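Prepared by Hạnh Vũ
July 10, 2019

Sunora site, artificial flower assembly: progress report to Inow, second reporting period

This report covers work since February on the handling and sorting of stems, leaf sprigs and blooms at the Sunora site. It deals with cell performance, changes to staff duties and the spending forecast. The site programme remains within the scope approved under the Mthembu grant schedule.

1. Work at the cell

Handling trials continue on hydrangea, rose and leaf stock. The stock is light, flexible and inconsistent in outline, and the grasp point has to be set for each type.
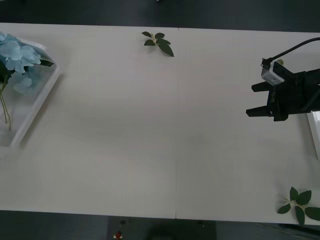
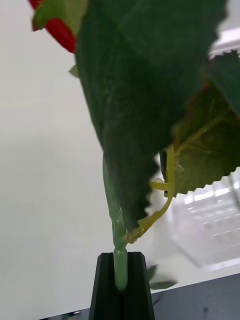
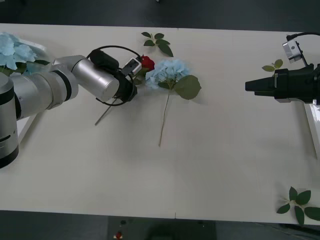

Consuelo Chávez has read the draft of this section and objects that it measures the cell by the stem and the staff by the shift, which makes the two impossible to compare. Her view is that the time spent laying out stock and clearing mis-grasps should be charged to the cell, and that until it is, any labour saving reported to Inow is overstated. The objection is accepted. Layout and clearing time will be logged against the cell from the start of the next period, and the figures below should be read with that limitation.

2. Throughput

The cell completed 1,533 handled pieces against a period target of 2,000. The shortfall is attributed to two causes: slippage on thin stems, where closing force sufficient to hold the stem also marks it, and leaf sprigs lying flat on the tabletop, where the fingers have little to close on. Revised finger pads have been ordered from Erkach. A change to the approach angle for flat sprigs is in test and has not been released to the production program.

Rose stems are handled on the same program as hydrangea, with a separate grasp height. Bunched stock is still separated by hand before it reaches the cell.

3. Effect on staff

Two positions have changed. Both were full-time bench sorting roles and are now divided between bench sorting and cell attendance. Cell attendance comprises layout, clearing, visual inspection of finished pieces and entry of faults in the log. No position has been removed and no hours have been reduced.

Wrist and forearm complaints recorded at the sorting bench have fallen since the split roles began. The period is too short to attribute this to the cell, and the bench height was also adjusted in February.

Staff in the split roles report that attendance is less tiring on the hands but more tedious, particularly where a long run of one stem type is scheduled. They have asked for shorter runs and for authority to pause the cell without first notifying the shift lead. The second request has been granted. The first affects changeover time and is under review with the scheduler.

Training has taken longer than planned. The supplied manual assumes prior experience with programmable equipment, which neither operator had. A site procedure has been written in plain language and is now the controlling document for attendance, with the manual kept for maintenance only.

4. Spending

Expenditure is under forecast owing to late delivery of the finger pads. The unspent amount will be carried into the next period. Training labour is over forecast and will be met from contingency.

5. Next period

Work will centre on release of the flat-sprig approach, fitting and trial of the new pads, and the revised time logging set out in section 1. The throughput target is unchanged. Inow is asked to confirm that training labour may continue to be drawn from contingency until the procedure has been signed off by both operators.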